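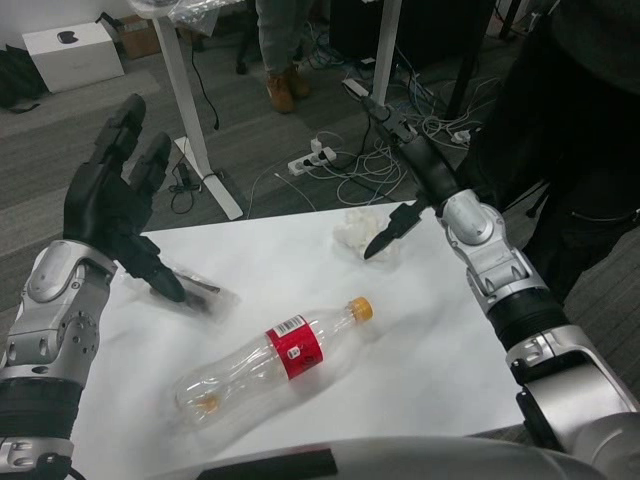 Photo 1. Tabletop, items 1 to 4. Empty bottle on its side, crumpled tissue, small wrapped item.

Workroom Housekeeping Inspection – Tables, Desk and Floor
Site: Stestberg, Room 7
Date: November 13, 2021
Inspected by: Nadiia Bilyk
Area contact: Danylo Chornovol
Ratings: OK / Minor / Action

1. Empty drink containers removed from work surfaces
Rating: Minor
One clear plastic bottle with a red label, empty, lying across the white tabletop. Screw cap in place. Bottles go in the recycling bin with the cap on. A bottle left on its side can roll onto the floor.

2. Used tissues and wipes discarded
Rating: Minor
One crumpled white tissue at the table. General waste, not recycling.

3. Small parts and packets stored or labeled
Rating: Minor
Small dark item in clear plastic packaging, no label noted. If it is a spare, return it to the parts drawer. If nobody claims it by the next inspection it will be discarded.

4. Surface clean and flat
Rating: Minor
Light gray smudges, and the white surface is slightly wrinkled. Wipe down and smooth out. Replace the covering if the wrinkles remain.

5. Desk surface in order
Rating: Action
The desk behind the table is cluttered. Two plastic water bottles and other small items on top, and a dark gray case at the left end on a crinkled clear plastic bag. Remove the bag – a case on loose plastic slides when pulled. Water bottles are permitted on the desk if closed and kept away from electrical equipment. Closures not checked.

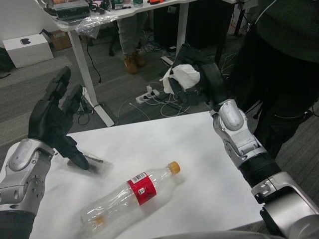

Photo 2. Desk and floor, items 5 to 7. Hanging cable near the left desk leg, boxes at far left.

6. Cables secured and clear of feet
Rating: Action
Black cable hanging from the underside of the desk near the left leg. Clip to the desk frame. Clips were requested from Fevotlow under order 130 and have not arrived. Use hook-and-loop ties until then.

7. Floor free of stored packaging
Rating: Minor
White box with an Apple logo and a brown cardboard box behind it, both on the carpet. Contents not checked. Move to the shelf or flatten if empty.

8. Footwear
Rating: OK
Closed boots worn at the desk.

9. Exit route and extinguisher access
Rating: OK
Checked on foot, not photographed. Extinguisher tag current.

Follow-up
Items 5 and 6: Danylo Chornovol, within 3 working days.
Items 1 to 4 and 7: whoever closes the room, same day.

Comment, Hryhorii Ivanyshyn: Item 4 was also open on the previous sheet. Suggest a fixed wipe-down at the end of each shift.
Reply, N. Bilyk: Agreed. Added to the closing list.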